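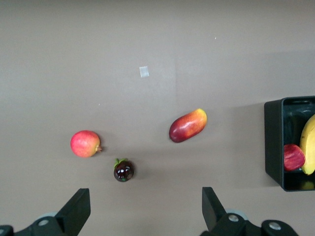 Notes on storing mixed fruit

2022-09-02

I have been keeping a log of what happens to fruit in this apartment, mainly to settle how much of it I throw out and why. The log now has 446 lines. Most are dull. The ones for apples, mangosteens and mangoes are worth writing up, as those three get bought together and then stored together, and they should not be.

Apple. Keeps longest of the three. Refrigerator, crisper drawer, unwashed, in a bag with a few holes. Apples give off ethylene, and a mango next to one ripens faster. That is useful when the mango is hard and a nuisance when it is ready. A bruised apple goes at the front of the drawer and gets eaten first.

Mangosteen. The rind is thick and gives very little away. My test is thumb pressure: slight give means edible, rock hard all over usually means old. Green, flexible sepals are a decent sign, brown brittle ones a poor one. They stay out of the coldest part of the refrigerator. I lost 15 in one batch by leaving them against the back wall, where the rind set like wood and the segments turned translucent. To open, score around the middle without cutting through and twist. The juice from the rind stains cotton, and I have the dish towel to show for it.

Mango. Color is a weak indicator. A red shoulder depends on variety and sun and says little about ripeness. Smell at the stem end and softness near it are better. Ripen at room temperature, then refrigerate whole and eat within a few days. Refrigerating a hard one stalls it, and mine never recovered properly.

Sorting procedure, done on the table when I get in: everything out of the bag, nothing touching, check each piece on all sides, and put it where it belongs before doing anything else. Dale Melnyk, who shares the grocery run with me, used to leave his in the bag overnight. His loss column was twice the length of mine until he stopped.

The mangosteens come from Tarawneh, the small market on the Atavthorpe side, and their turnover is good. The apples come from wherever is open.

Next entry will cover citrus. I have 28 lines on limes so far and want a full set through November before I say anything about them.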